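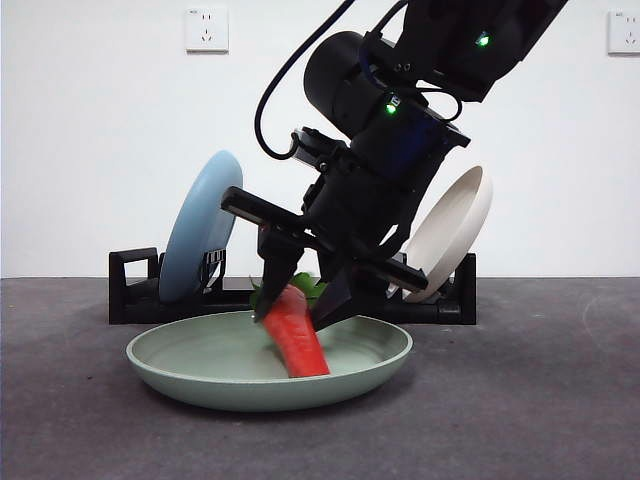
The Tessier placement rules are a set of good-practice guidelines for robot arms that pick up small household objects and put them down again, usually on a plate, in a bowl or in a rack. They were first written at the Tessier workshop in Gornholm and are now used, with local changes, by a good many small labs and teaching rooms. The rules are not a legal standard and carry no certificate. They sit beside the safety rules that any owner of a robot arm has to follow anyway, and the text is careful to say that those always come first.

Background

The rules grew out of a very ordinary problem. Groups working on the same simple jobs – a toy vegetable onto a plate, a cup into a rack – found that they could hardly compare their results, for each group had its own idea of what a finished placement was. One would count a carrot as placed the moment it touched the plate, while another would wait until the fingers had opened and the arm had gone all the way home. A first draft was passed around in July and, after a long and mostly friendly exchange of letters with the lab at Brudesell, it settled into the form known today.

Setting up the work area

The opening section deals with the work area and is the one most people read first (and, one suspects, the one they come back to most often). A floor or a table will do equally well, so long as it is level and the objects do not slide on it. Dishes that play no part in the task may stay within reach of the arm, and the rules rather encourage this, as a real kitchen is seldom bare. They must stand steady, however, and a rack holding upright plates should be pressed lightly by hand before each session to see that nothing wobbles. Cables running to the wrist need enough slack for the full turn of the joint, but no loop may hang lower than the fingertips.

Grasp and release

A placement has 2 stages under the rules, called contact and release. Contact begins when any part of the object touches the target dish. During contact the arm moves at its slow setting, and the fingers must not press the object against the dish harder than its own weight would. Long, tapered objects get a paragraph to themselves, as they like to roll: they may be set down point first and then lowered onto their side, or simply let go from a height of no more than 2 cm. Release is complete once the fingers are clear and the object has lain still for 5 seconds.

Toy food is preferred to real food for practice, being easy to wash and always the same shape from one day to the next.

Record keeping

A full run is 100 placements. Every attempt is written down, including those stopped by hand, and a run may not be restarted because it began badly. Changes to the fingers, the dishes or the lighting start a new run. Many groups keep their records in Tiltik, a plain logging sheet drawn up for the purpose, though paper is perfectly acceptable.

Revisions

The current text is dated June 21, 2025. It loosened the wording on dish color, which had earlier called for white only, and added the paragraph on cables. Brudesell keeps its own version with a stricter rule on release height, and the two are otherwise the same.

See also: Gripper care; Work area marking; Tiltik log sheet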